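Briltier ribbed microfibre cloths

Sold singly or in packs of 6, in yellow or teal

I've been selling these out of the shop in Brornham since May and I'm on my third order already, so I thought they deserved a proper page instead of the two lines I'd scribbled on the price list. They're a general cleaning cloth, good for worktops, taps, windows, the car, the bathroom mirror, all of it. I use them at home and I use them on the shop counter, and I get through far less kitchen roll than I used to (my husband still reaches for the roll, but I'm working on him).

What I like is the weave. It has a fine rib running through it, so there's a bit of grip when you push it across something sticky, and it's still soft enough to scrunch up and get round the back of a tap. Pilar Bravo cleans holiday lets over in Gisville and she put me on to them. She has yellow for kitchens and teal for bathrooms and never mixes the two, and I've pinched that idea for my own house!

I mostly use mine with a plain trigger spray bottle, a couple of squirts on the cloth and off you go. Go easy though, you need less than you think.

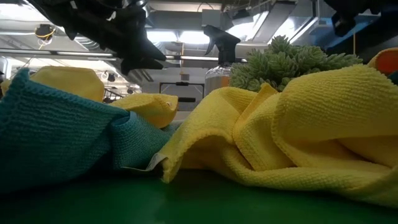 Washing and looking after them

There's a small white care label sewn into the hem, please do have a look at it before the first wash. I do mine at 40 with the towels kept well out of it, as towel fluff gets into the ribs and then you're wiping fluff on to your windows. No fabric softener. Wash the colours apart the first couple of times. I dry mine over the bath and they're ready by the morning.

If one gets really greasy, soak it in a bucket with a drop of washing-up liquid before it goes in the machine. Estela Orellana asked me if you can boil them and I wouldn't.

Sizes and prices

One size only for now, a good big square that folds down nicely into quarters. A pack of 6 in one colour is £11. Mixed packs are the same price, just put how many of each in the order notes. For cafés and cleaners I do a box of 80, ring me for that one as it depends what's in.

Spray bottles are listed separately under Retamal.

Collection from the shop is free, and I'm usually in until half five.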